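**Trondmont releases Falik 2, a planning and control package for two-handed robots**

*For immediate release*

Trondmont has released version 2 of Falik, its software for robots that work at a table with two multi-fingered hands. The new version brings perception, grasp planning and hand control into one program, with a single set of configuration files. Users of the first version had to run these as separate services and keep their clocks in step by hand.

Falik 2 is available from August to existing licence holders. New customers can order through Trondmont or through its reseller, Dalgleish.
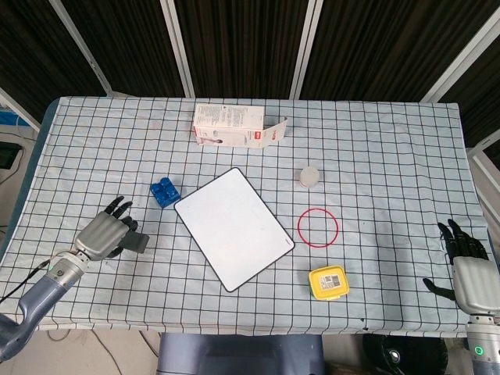
*Both robotic hands at the table, with a whiteboard, a blue building block and a red ring among the items on the grid cloth.*

The main change is in the planner. It now treats each hand and forearm as part of the same problem, so a path for one side takes account of where the other is resting. Flat and thin objects are handled by a separate grasp model, which can be switched off for sites that do not need it.

Perception has been rewritten to work with head and chest views together. When a hand hides an object from one view, the software keeps the last good position and lowers its confidence score until the object is found again. Operators can set the score at which the arm should stop and wait.

Falik 2 ships with 40 ready-made task files, covering picking, placing, holding and wiping motions. Each is plain text and can be edited without rebuilding the package. Task files written for the first version need to be passed through the converter supplied with the installer. 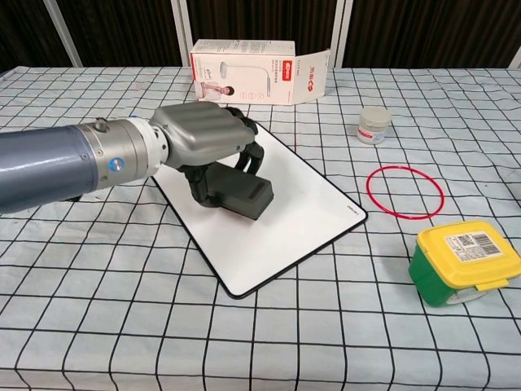

*A robotic hand holds a dark grey block just above the whiteboard.*

A recording tool developed with Nuvadance is also included. It saves joint positions, planner output and video on one timeline and can replay a session in simulation before any settings are changed on the robot.

Licences are sold per robot and include updates for two years. Documentation, release notes and the list of supported hands are supplied with the installer.

**Sales and technical enquiries:** Trondmont press and customer desk, or your Dalgleish account contact.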